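Home | Kids Zone | How Stuff Gets Made | Ask Us

How do you shop for a robot?

Say your school club wants a robot arm to help in the kitchen. You can't just grab the shiniest one! First you need a plan. Grown-ups call it a budget – a list of what you'll spend, and on what.

Kaj Blöndal plans robot kitchens at Nirkton. Her first question is always the same. What's the job? Picking up fruit? Moving a kettle? Different jobs, diffrent hands.

A robot hand is called a gripper. Big chunky fingers, fine for some things. Tiny knobs and buttons, much harder.

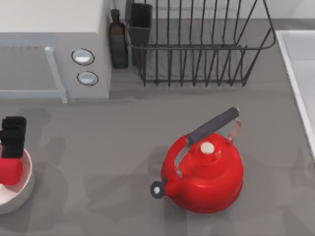
Next, try it on a computer. A pretend kitchen is called a simulation. Bowl, kettle, microwave, dish rack, sink – all made of numbers. Drop a pretend cup and no mess. Then you buy.

Now the money. Kaj's list for one small practice arm:

Arm: $600
Gripper: $340
Table and clamps: $400
Spare parts: don't forget these!!

Spare parts get left off all the time. Fingertips wear out. Cables too. Kaj saves up for 18 months before a big buy, and she keeps a bit back for for repairs.

Also measure. Will the arm reach the sink? Is there a plug close by? Get a tape measure and a grown-up.

Your turn. Pick one job at home and write a shopping list for the robot that does it.

More to read
Why do robots need batteries?
Nuwan Ranasinghe builds a bin sorter
What is a sensor?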